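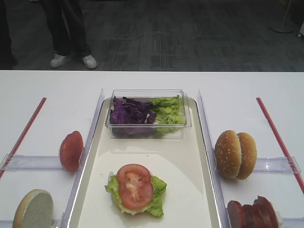 Figure 2. Poste d'assemblage : plateau crème, bac transparent à deux légumes (chou rouge émincé à gauche, laitue à droite) et sandwich en cours de montage.

3.2 Disposition des ingrédients

L'étude porte sur l'ordre de montage des sandwichs froids et sur son effet sur la tenue de la garniture. Chaque participant travaillait debout devant une table blanche, les ingrédients étant répartis par zones. Le plateau central servait au montage – aucune préparation ne devait en sortir avant la pesée.

La consigne de base, reprise de Fehr, place la laitue directement sur le pain inférieur, puis deux rondelles de tomate qui se chevauchent (figure 2). Le chou rouge vient ensuite, en quantité libre. Nous avons comparé cet ordre à six variantes, soit 7 séquences au total, pour 371 sandwichs montés par 34 participants.

Le débordement de la feuille au-delà du pain a été noté à chaque essai par Pui-shan Man. Un débordement léger était accepté. Les sandwichs dont une rondelle touchait le plateau ont été classés à part et ne figurent pas dans le tableau 3.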